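Vurness trials shared linen standard for short-stay rooms

Short-stay operator Vurness has begun a trial of a single bed-making and linen standard across its furnished flats, replacing the separate instructions that each building has used until now. The trial started in July and covers 60 bedrooms in 4 buildings managed under the Bamolier name.

The standard runs to 2 pages. It sets out the order in which a bed is stripped and remade, the type of mattress covering to be fitted and the position of pillows relative to the headboard. It also specifies how fabric headboards are to be cleaned, a point on which the earlier instructions differed from building to building.

Colleen Fortin, operations manager at Vurness, said the variation had become difficult to manage as cleaning staff moved between sites.

"One building asked for pillows upright, another asked for them flat, and a third had nothing in writing," Fortin said. "A cleaner working across sites had to check the sheet on the back of the door each time. The aim is that the sheet on the door is the same everywhere."

Under the new procedure, upholstered headboards are vacuumed with a soft brush attachment before any linen is brought into the room. Staff work from the top edge downward and go around each button separately, as dust tends to collect in the tufting. Spot cleaning is limited to a cloth dampened with water. Solvent-based products are excluded, and any mark that remains is logged for the upholstery contractor, Liew.

Fitted sheets are to be white in all rooms. Patterned pillowcases are permitted, and Vurness has ordered 800 of them in a range of colours for the trial. Hidayah Oei, who drafted the linen section, said the decision came down to sorting.

"White sheets go through one wash program and we don't have to think about them," Oei said. "The pillowcases are a smaller load, so colour there is manageable – and it gives the room something other than plain white."

Printed pillowcases are washed separately at a lower temperature, turned inside out, and removed from circulation when the print has visibly faded. Each building will hold its own reserve stock in a labelled cupboard. Transfers between buildings are recorded in Utent, the scheduling software the company uses for room turnovers.

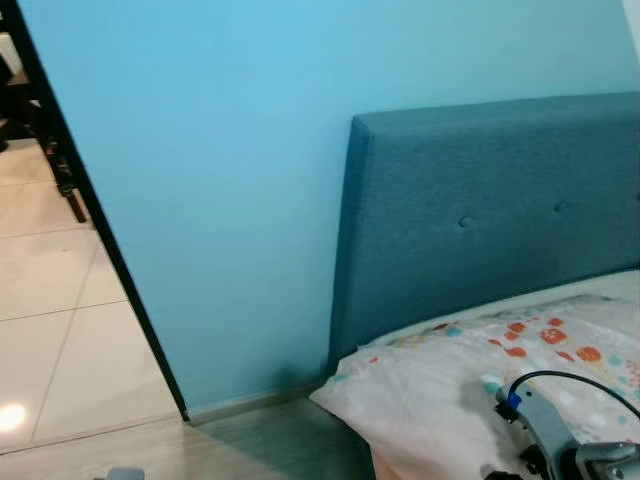 A bedroom with a buttoned teal headboard against a light blue wall, and a pillow in a multicoloured printed case.

Floors are handled last. In flats where the bedroom adjoins a tiled area, the tiles are swept and mopped after the bed is finished, working away from the bedroom doorway. Furniture legs are wiped at floor level and missing or worn caps are reported with the turnover record.

Vurness will compare turnover times and linen losses with those recorded under the previous instructions. Fortin said the wording on pillow placement was still open to revision and that cleaning staff could submit changes through their building supervisor until the end of the trial.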